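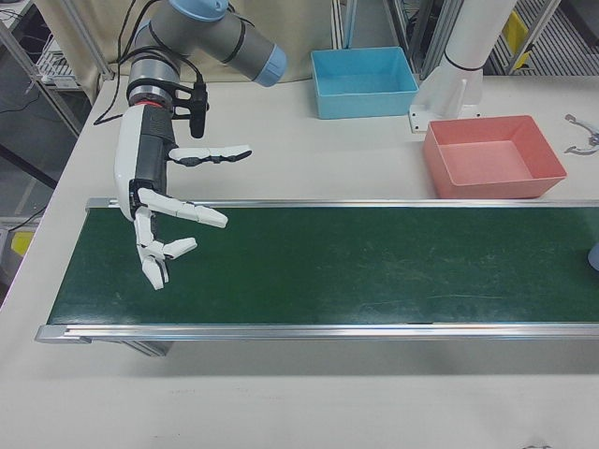
Green belt, white table, and the blue and pink bins waiting behind.

We nearly didn't make it to the Lehtinen building open day at all. I had the address on a scrap of paper in the glovebox and the scrap of paper turned out to be a list for the hardware store, so we did two laps of the Skoler roundabout before Rakiya Babalola, who is a far better navigator than I am, spotted the banner. By then the odometer had ticked over to 3,506 kilometres for the whole trip and I was more than ready to get out and stretch my legs. The car park was full to the grass. I heard later that they'd printed 2,000 programs and were down to the last box by lunchtime, so well done to whoever ordered them!

If you've followed our travels for a while you'll know I have a soft spot for anything to do with sorting and packing. I worked two summers in a citrus shed when I was nineteen, and I can still tell you which end of a grading table you want to be standing at (the shady one). So while other people made straight for the glass blowing on the ground floor, I dragged Rakiya up to room 501, where the program promised "small conveyors and sorting". There is a lift. We found it on the way down.

It's a proper working lab and a busy one, and I liked it the minute I walked in. The conveyor is a tabletop one, set across a white table, with a silver rail along each side of the belt. I'd been expecting something the size of our old shed line, which ran the length of a cricket pitch and sounded like a tractor, and there was this neat little thing you could have had in your dining room. The belt is a lovely dark green, the colour of an old billiard table, and it has its share of scuffs, which I always take as a good sign. 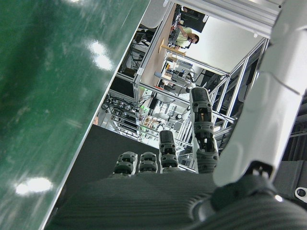
All that shine on the green, with the silver framing further back.

Our guide for that floor was Nana Akolgo, and I could have listened to her all afternoon. She talked us through how you plan a sorting job before anything goes near a belt. First you decide what your groups are, then you decide where each group is going to end up, and only then do you fuss about speed. In the shed we did it exactly the other way about, with a foreman called Merv who believed speed came first, second and third, and I have the memory of a great many bruised oranges to show for it.

She also had plenty to say about bins, bless her. Give each group its own colour and people stop needing labels. Keep them close to the rail so you aren't reaching. Leave them where they are once everybody's used to them! I've gone home and done this with our recycling in the laundry and it has already caused one argument, but I think it will settle.

The other thing I took away was about cups. I'd have thought a cup was about the easiest thing in the world to send along a belt, but Nana pointed out that the tapered ones are narrower at the base than at the mouth, so they're a bit top-heavy, and they'll roll in a curve if they go over. We had just had a cup of tea from the Livanov cart downstairs and I'm afraid we both spent a while rolling our empties along the windowsill to check. She's quite right.

We stayed up there far longer than we'd planned and missed the glass altogether, so that's one for next time. Rakiya bought a tea towel at the Kidano stall on the way out and I bought a jar of lime pickle that I've been told I'm not allowed to open in the car.

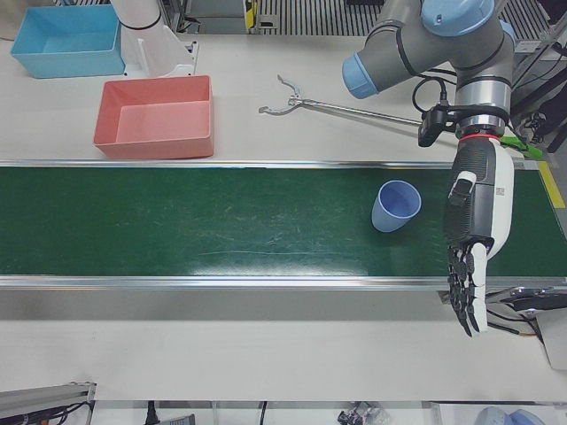

Is it worth going up to the fifth floor if you only have an hour or so?

I'd say go there first, before the crowd finds it, and take the lift by the back stairs. Half an hour is plenty for the sorting room unless you're like me, and you'll still have time for a cup of tea before you head off.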